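Altimmont Wrist Sleeve, Ribbed, Revision B
Part 869
Fits: Lirkutell service arms with the three-finger hand
Color: dark gray
Status: in stock, and offered as a replacement to owners of the first version

If you bought one of our ribbed sleeves before May, please read this page before you order anything else from us, because you may well have a free one coming. The first version had a fault, and we would like to tell you plainly what it was.

The old sleeve had a lower cuff that was a little too generous. On a new arm it sat just fine, but after a few weeks of bending and reaching, the cuff could creep along the metal and one of the folds could work its way into the joint. Most owners noticed a slow wrist or a grumbling sound. A few had the arm stop in the middle of a reach with a 428 overload code, and one customer, who was kind enough to send us the whole sad bundle, had a fold chewed right through and threads wound around the pin. We had up to 51 sleeves come back to us in a single month, which is a lot of mail for a small shop like ours.

Revision B has a snugger cuff, firmer ribs and a flat inner band that grips the metal without glue. We ran it on our own Rebelo test bench for 856 hours and the cuff stayed put the whole time – we were rather pleased, and there was cake on Saturday.

How to check the sleeve you have now

Switch the arm off and let it settle completely. Please don't put your fingers near the wrist while the power is on, even if it has stopped by itself. An arm that has stopped on an overload can start moving again once the load comes off, and it won't wait for you to get clear.

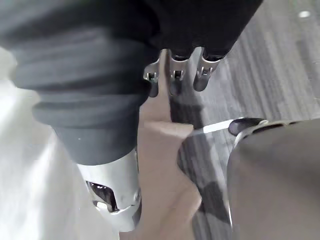 Run a finger along the lower cuff and see that it goes all the way around the metal, with no fabric tucked into any opening. Give it a gentle tug. If it slides easily, take it off and leave it off until the new one arrives. The arm will run bare for light work, though do keep it away from dust, pet hair and loose rug threads in the meantime.

Washing

Cool water, mild soap, dry flat. The dryer shrinks the ribs, and then we are all back where we started.

Replacements

Send us your order number through the Carora parts desk and choose "sleeve exchange." There is no charge and you don't need to mail the old one back, unless it is damaged, in which case we would love to have a look at it.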